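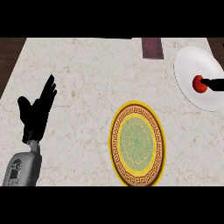

Ball transfer in sim, teleop demos — 5 May 2026

Working on the two-plate task today. Red ball starts on the white plate, goes to the patterned plate, both arms available. Quang Giáp driving, me on the console and the log. Scene is the marble tabletop from the Trirkier set, unchanged.

Setup

Glove on the left hand, handheld controller on the right. The left hand tracks the glove joint by joint, the right side takes wrist pose only, with trigger for the grasp. Recalibrated the glove before starting. Thumb offset was off again, same sign as last time. Wrote the new value into the shared config so Niall McIver doesn't have to redo it when he takes over.

Clutch pedal on both sides. Pressing it freezes the arm so the operator can move back to a comfortable pose. Clutched segments get cut out of the demos automatically now, but check the joins: the Flelthorpe script leaves a one-step jump in wrist velocity if the pedal comes up while the hand is moving.

Runs

Logged 53 attempts, kept 15 so far. The acceptance rule is strict on purpose: ball at rest on the patterned plate, neither plate shifted, no clutch during the grasp itself.

Main failure is at the pick. The ball is small and glossy, and the plate under it is smooth with a raised rim. If the right side comes in level from the edge of the table and makes contact above the ball's midline, the ball squirts out toward the other plate. Coming in lower means touching the plate first, and then the plate slides. Quang's fix is to close slowly and let the ball roll against the inside of the rim before lifting. Works more often, but it makes the approach long and the policy will probably learn to dither there. Tag these demos "rim" so we can train with and without.

Second failure: operator forgets the left hand. It hangs open over the marble, fingers up, and drifts with whatever Quang's real hand is doing. Harmless for the task, bad for the data. From run to run the idle pose is different and none of it means anything. Options:

1. Clutch the left for the whole demo. Clean, but then there is no point recording two arms.
2. Give the left hand a job, such as steadying the patterned plate during the release.
3. Fixed rest pose with a soft return when the glove is still.

Leaning toward 2. Try it on the next batch, fall back to 3 if the plate gets knocked.

View

The main view is the wide one with black bands top and bottom. The right arm body is out of view at the pick, so the operator judges height mostly from the shadow on the plate. Quang asked for a second view from the right side. Added it for the operator only, not recorded. If it turns out demos need it, the policy needs it too, and then we have to rerender everything. To be decided with Niall.

Padding is baked in when the resize is done. Do not crop it in the loader, the Huỳnh checkpoints expect it.

Timing

Mean length of a kept demo is 1650 steps, too long for a single pick and place. Up to 70 percent of that is the approach in the worst ones. Downsampling will hide it but not fix it.

To do

— Rerun the pick with higher contact friction on the ball, same seed, see how much of the squirting is physics settings and how much is us
— Patch the velocity jump at clutch release
— Niall to drive a batch without seeing Quang's, compare approach angles
— Ask Skarkano whether the glove firmware can report stillness directly
— Policy training waits until July unless the kept fraction improves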